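News > Local > Recreation

Cunik pitches mini pool tables for Henare break rooms, and the price has people asking questions

The Henare recreation office wants to put tabletop pool tables into its public break rooms, and it has a supplier picked out already. Cunik, which sells games and small furniture, has offered a first batch of its Skarik table for 2000 dollars. The offer was talked over at an open evening in January, with one of the tables set up for people to look at.

The pitch is simple enough. A full-size table eats up a room and costs a lot to move. A small one sits on any solid surface and can go in a closet at night. Cunik's brochure calls it "the whole game in a quarter of the trouble," a claim that deserves a harder look than it got from the office, whose written summary repeats it word for word.

The basics are there. The table has green felt, dark green cushioned rails, six black pockets and a wood-grain body with an oval handle cutout in the side. It looks like pool. Whether it plays like pool is another matter, and the summary has nothing on that beyond the word "enjoyable."

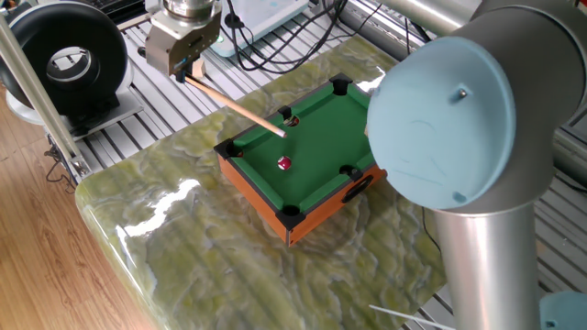 Kumaresan Pillai wrote in to say that he had owned two small tables of other makes and that both went out of level inside a year. On a table that size, he said, a lean you would never notice on a big one sends every slow ball to the same rail, and he would like to see the supplier's answer to that in writing before a dollar is spent.

Cunik's answer so far is that leveling "has not been a concern for customers." Asked how many customers that meant, the company said it would get back to us. It had not done so by the time this was written.

Then there is the money. The 2000 dollars covers the tables and one set of balls and cues for each. It does not cover spare cues, new felt or delivery. A maintenance plan is priced separately at 370 dollars a year, and the office has not said if it means to buy it. The summary lists the plan under "options" and leaves it out of the total — a handy way to keep a total low.

A rival bid came from Pralwood, which quoted 925 dollars for a smaller batch with delivery included. The office says the two offers can't be compared side by side, as the Pralwood tables are a different size. Maybe so. But the Pralwood figures were not handed out at the open evening, and several people who asked for them were told to send a request by mail.

Small tables do have their fans, and some of the arguments for them are fair. Shorter cues mean fewer elbows in the wall. Kids can reach the middle of the felt. A break room that now holds a vending machine and two chairs would have something to do in it. None of that needs this particular table at this particular price, though, and nothing in the papers explains why the office settled on a maker before it had settled on a budget.

There is also the question of what the thing stands on. The brochure says "any flat surface," which will come as news to anyone who has used the folding tables in the Henare break rooms. They rock when you put a coffee down. If the office ends up buying stands as well, that is another cost missing from the page.

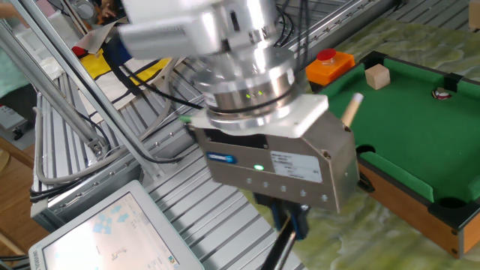 What happens next

The recreation office says it will take written comments through the end of the month and then decide. It has not promised a second open evening, and it has not said if the comments will be made public.

We asked for three things: the Pralwood bid in full, a yearly cost that includes upkeep, and the name of any other public office that has bought the Skarik and kept it for more than a year. The first is "being looked into." The second is "still being worked out." On the third, the office sent us back to Cunik, and Cunik sent us another copy of the brochure.

Comments can be dropped off at the front desk of the recreation office until 5 p.m.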